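Setting Up a First Glass-Handling Task on the Kirnex Two-Arm Kit

Written for the Kirnex tabletop kit, software release from April 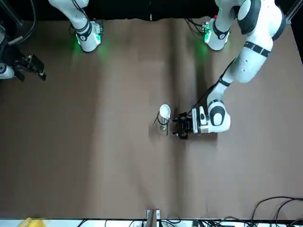

Glassware is a hard first task for a two-arm kit, but a lot of people buy the Kirnex for exactly that kind of work, so this page goes through it from bolting down the arms to a saved routine you can run again. Allow an afternoon. If you have already done the block exercise in the printed guide, you can skip to Step 3.

I have used the kit at Dolgate for most of a year, on kitchen items and small lab items. Most of what follows is the order I settled on after doing it in worse orders. Blagoje Yordanov checked the speed and force values on his own kit and got the same results within a few points.

What you need

The kit with both arms and the two-finger grippers
A table that does not flex when you lean on it
Clamps for the near and far edges
Two drinking glasses you don't mind losing
A light plastic cup
A soft mat or folded towel for the first runs
The Konunia control software, installed and licensed

Konunia is sold separately if you buy the arms without the bundle. The trial license runs the arms but will not save a routine, so you would get as far as Step 6 and stop there.

Step 1. Fix the bases

Put both bases along the far edge of the table, facing you. The guide gives 600 mm between base centers. You can go wider, but the arms then have less space where both can reach, and handing an item from one to the other gets awkward.

Tighten each base, then push hard on the shoulder with the power off. If the base moves at all, tighten again. A base that shifts by a millimeter makes every saved position wrong, and you will spend a long time looking for the fault in the software.

Step 2. Run the cables

Leave slack at the wrist. The gripper cable should follow the forearm and have enough length for the wrist to turn fully both ways. Turn the wrist by hand before you power on and watch the cable while you do it. If it pulls tight at either end of the turn, feed more through.

The rest of the cable can go off the table wherever suits you, as long as neither arm can reach it. I set a keep-out zone in Konunia for that corner. It is under Workspace, then Zones.

Step 3. Home and calibrate

Power on the control box first and the arms second. Start the homing routine and keep your hands away until both arms report ready. Then run the table calibration. The arm touches the table at four points and works out the height of the surface.

Do the calibration on the bare table. If you plan to use a mat, enter its thickness afterwards in the Surface field. Calibrating on top of a soft mat gives a height that changes with how hard the finger presses, and the glass ends up being set down a little too low.

Step 4. Set the gripper force

The default grip is set for plastic and cardboard. For a drinking glass, start with the force at 90 on the Konunia scale and work up in small steps until the glass stops slipping when you tug it by hand. On my arms that happens just over 100. At 168 I cracked a thin tumbler, so I would stay well under that.

The black fingers that come with the kit are fine for dry glass. For wet glass, buy the rubber pads made by Radonjić. They push on over the standard fingers and have to be entered as a tool change, because they reduce the opening.

Step 5. Choose the approach

Bring the gripper in from the side, with the fingers open and level, at the middle of the glass or a little lower. Coming down from the top works for an empty glass with a wide mouth, but it fails as soon as something is sitting in the mouth of the glass, such as a cup stacked in it.

Set three positions:

Wait position. Fingers open, well clear of the glass.
Approach position. Fingers open, in line with the glass, just short of touching.
Grip position. The glass between the fingers, with the same gap on each side.

The approach position is the one to spend time on. If the gripper is level and in line there, the last move is a straight push and very little can go wrong. If it is tilted, one finger touches first and walks the glass across the table.

Keep the second arm out to its own side during this. Konunia will stop both arms if they come too close together, but it stops them hard, and a glass held in the air at that point may not stay held. Parking the second arm costs nothing.

Step 6. Record the routine

Use hand guiding for the rough path and then correct the numbers on screen. Hold the arm by the forearm, not the gripper, or the wrist drifts while you guide it. Press Mark at each position. Then open the list and straighten the angles. I round them to the nearest degree.

Set the speed low for the last move into the grip and for the lift. Everything in between can go faster. Run it once with no glass, once with the plastic cup, and then with the glass on the mat.

Save the routine under a new name each time you change the force. Valter Björklund at Kirnex support suggested this to me after I overwrote a working version, and I have done it since.

Common problems

The gripper closes beside the glass. The glass was not put back in the same place. Mark the spot with a bit of tape, or add the camera option.

The glass tips as it is lifted. The grip is too high or too low, or the lift is too quick. Fix the height first.

One arm stops partway with a light but no message. Check the wrist cable. Konunia does not always report a pulled connector – you have to look.

The routine worked yesterday and is off today. Push on the bases again, then repeat the table calibration.

Is it the right kit for this?

For glassware, yes, if you are patient with Step 5. The arms repeat well and the hand guiding is good. The force scale is a plain number with no unit, which I dislike, and the printed guide says very little about anything breakable. The camera option helps if your items move around between runs. With a marked spot on the table I have not needed it.

The next page in this series covers handing a glass from one arm to the other.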